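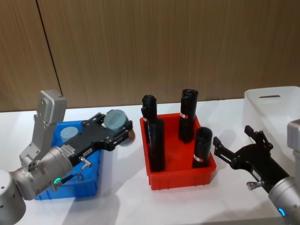
Fig. 9 — White top, plastic bins, wood-grain panels behind.

Section 9. Setting up the Otari sorting table

Read section 8 first if the legs are not on yet. This section starts with the table standing up and the packing foam out of the way.

Applies to the Otari 141 top, all leg kits. If your top is the older one with the rounded corners, leveling is the same but skip 9.3, you have no rear rail.

What you need
Hex key (in the leg bag, taped inside)
Spirit level, the longer the better
Pencil
Soft cloth
Bins — Rind or anything flat-bottomed
Second person for 9.1

9.1 Placing the table

1. Pick the wall. Flat, dry, no radiator. An outlet near the left end helps if you use a label printer.
2. Clear the floor and sweep it. Grit under a foot throws the level off and you will be doing this twice.
3. Lift the table into place, one person each end. Lift by the steel frame under the top.

CAUTION: Never lift by the top itself. It is held by clips and will come off in your hands.

4. Leave a gap behind, a finger wide. Do not push hard against wall panels, the rear edge will mark them.
5. Check nothing is trapped behind. Cords especially.

Note: Carpet is OK if it is thin. On thick carpet put a board under each pair of feet. Level again after a week.

9.2 Leveling

1. Level on the top, long direction, in the middle.
2. Find the low end. Turn the feet on that end out, small turns, both feet the same.
3. Level across, front to back. Same again.
4. Press down on each corner. No rocking. If one corner dips, turn that foot out until it just touches the floor.
5. Tighten the lock nuts up against the leg. Hex key won't do it — fingers, then a wrench for the last bit.
6. Check the level again. Lock nuts pull things around.

Do not turn any foot out past the red ring on the thread. If you need more than that, the floor is the problem. Use a board.

9.3 Rear rail

The rail stops things from going down the gap. Optional, but fit it if you sort small stuff.

1. Peel the film off the rail. Both sides, the film on the back is clear and easy to miss.
2. Hook the rail over the rear edge, lip up.
3. Slide it until the holes line up. Two screws from underneath, the short ones.
4. Snug only. Do not crank.

CAUTION: Long screws are for the legs. A long screw here goes straight trough the top.

Missing rail? Order part 1028. Quote the number off the sticker under the frame, left end.

9.4 Bins

How many depends on what you sort. Start with fewer than you think. Every extra bin is one more place to put something wrong.

1. Decide your categories before putting bins out. Write them on paper.
2. Busiest category goes nearest your good hand.
3. Keep the middle of the front edge clear. Things get tipped out there.
4. Put each bin down, reach in, pull your hand out. If you bump the next bin move them apart.
5. Run through a small batch. Mixed stuff, a handful. Shift the bins around until it feels right, then pencil a light mark at the corners.
6. Label. See 9.5.

Suggested layouts:

Household mail and paper: keep, shred, recycle. Shred bin farthest away so nothing gets dropped in there by accident.

Hardware drawer: screws, plugs and anchors, everything else. Empty the "everything else" bin at the end of each session or it takes over.

Clothes for resale: too bulky for bins on the top. Use the floor, keep the top for folding.

Returns: open, check, decide. A bin for "don't know yet" is fine. Put a date slip in it.

Load limit is 21 kg for the whole top, spread out. Not 21 kg per bin. Sitting on the table is over the limit for nearly everybody.

Note: Wet bins leave rings. Dry the underside before putting them down.

9.5 Labels

Lirkow tape sticks to most plastic, not to anything with a rough finish. For rough bins use a tie-on tag through the handle.

1. Wipe the spot. Let it dry.
2. Print big. One or two words.
3. Label the front and one end.
4. Press from the middle out.

Never put tape on the tabletop. It comes off but the glue stays, and the glue picks up dirt. If you already did — warm water, soft cloth, patience. No scrapers.

9.6 Lighting

Light from the side opposite your good hand, otherwise your own arm shades what you are looking at. Overhead is OK for big items. A white top throws glare back with a bare bulb right above it, so use a shade or move the lamp off to the side.

Do not clamp a lamp to the rear rail. Clamp to the frame or stand the lamp on the floor.

9.7 Cleaning

After each session: brush crumbs and dust off the front edge into a bin, wipe with a damp cloth, dry.
Ink: a drop of dish soap, leave it a minute, wipe.
Grease: same, twice.
Never: bleach, acetone, scouring pads, steam.

Once a year, November is as good as any, check all the screws underneath and the lock nuts. Wipe the threads while you are down there.

9.8 If something is wrong

Table rocks after leveling. Lock nuts loose, or a foot is on a floor joint. Move the table a little to one side and repeat 9.2.

Things roll to one end. Level in the long direction again, with the bins off.

Top lifts at a corner. Clip has popped. Push down over the clip until it clicks. No click, clip is broken, order a new bag from Golameo.

Bins slide. Dust on the top, or on the bin bottoms. Clean both. Still sliding, use rubber dots, the thin ones.

Creaking. Leg screws. Tighten a little at a time, going around all the legs, then back to the first.

Rail rattles. Film left on the back. Take it off and do 9.3 again.

Edge strip coming loose. Do not glue it yourself, you will void the cover on the top. Send a photo and the sticker number to Golameo parts desk, attention Margus Pärn. Replies usualy go out before 9 in the morning.

Keep the leftover screws and the hex key in the leg bag. Tape the bag under the frame, clear of your knees.

Shelf kit and drawer kit are in section 10. Fit the drawer before the shelf.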